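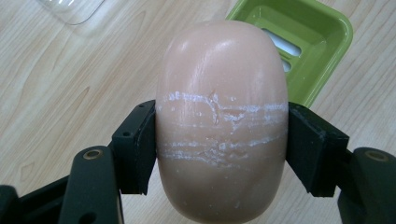
Soap Shelf, October

Okay, so it's finally up! A few of you have been asking for the soap page ever since I mentioned it at the Galbraith craft night, and I kept saying next Friday, next Friday, and then it was October and the rain set in and I ran out of other things to do. Everything is soap. I've been making it in the laundry for a few years now, on and off, and there's a fair bit of bought stuff mixed in as well, plus the odds and ends I can't bring myself to chuck out (my sister calls it the museum, she can talk, she keeps jars).

I'm not selling any of it, sorry. Please don't email about wholesale. I get enough of that from the one time I had a stall.

A word on colour before you start scrolling. Mine is a very plain sort of soap. I tried mica powders for a while and ended up with a purple ring round the bath, so these days it's whatever colour the oils give me, and mostly that's somewhere between cream and apricot. If you want swirls, go and look at Eglė Toom's pages, hers are gorgeous and she has the patience for it.

THE BARS

The peachy one. Pale, sort of a peach-beige, domed on top with nice soft edges, like a little pillow. I love a fat bar! It's got a real shine on it where the light hits, and then those chalky white streaks across the middle that I find weirdly pretty, a bit like the marks on a beach stone. There's a small nick up near the top of them too.

Plain olive, batch 53. The numbers started as a joke and now I can't stop. Slow to cure, slow to lather, lovely on the hands once it gets going.

Olive again, only with too much water in it. Shrank like mad and warped at one end. I use it for collars and paint brushes.

Oatmeal and honey. My favourite for winter, although the honey heats everything up and you've got to keep an eye on it or it climbs out of the mould. Ask me how I know.

Tallow bar, made the old way with fat from the butcher. Smells of nothing much at all, which is how my dad likes it. He goes through them faster than I can make them.

Lavender, from the bush by the back steps. The buds go brown in the soap no matter what you do, so now I leave them out and steep them in the oil instead. Much better, and you don't have to pick bits out of the plughole.

Skemis kitchen soap. Bought, not mine. Lemony, hard as a brick, and it takes garlic off your fingers. My neighbour brought back three from her holiday and I'm being very stingy with the last one.

Fasirholm pine tar. You'll either love it or open a window. I love it. It lives in the shed by popular demand.

THE ENDS

Slivers, a whole jar of them. I grate these down and melt them with a splash of milk, and you get a lumpy sort of terrazzo bar that nobody would pay money for and that works beautifully.

The lumpy sort of terrazzo bar.

The trimmings from when I plane the edges. They curl up like butter and I put them in with the jumpers over summer. Can't swear it keeps the moths off, but the drawer smells nice!

A WEIGHING NOTE FOR THE KEEN

Someone wanted to know how much I make at once. My usual loaf came off the scale at 939 grams last time, fresh out of the mould, and the small one was 479. They both get lighter as they cure, so don't go holding me to it. Cut them while they're like firm cheese. Leave it a day too long and they crumble along the bottom edge, and then you're making terrazzo again.

ABOUT THOSE WHITE MARKS

I get asked about white bits on soap more than anything else. On home-made bars it can be soda ash, a powdery bloom on the surface, and it rinses away with the first couple of uses. On a bar that's been knocked about or scraped, the roughed-up patches can look pale and chalky as well. Old lather dried on does much the same. None of that bothers me. Wet your hands, give the bar a good rub and have a look at it again afterwards. A crack is another thing: on a skinny bar it'll go right through eventually, on a chunky one you can mostly just carry on using it and it smooths over.

Keep your bars up off the dish, by the way. I like the Tedach racks, the little slatted ones, but a few twigs or a folded bit of wire will do the same job. Air underneath is all you're after.

More to come when the goat's milk batch has cured, if I don't give it all away at Christmas. Comments are open again, and yes, I did finally fix the one that kept eating people's apostrophes.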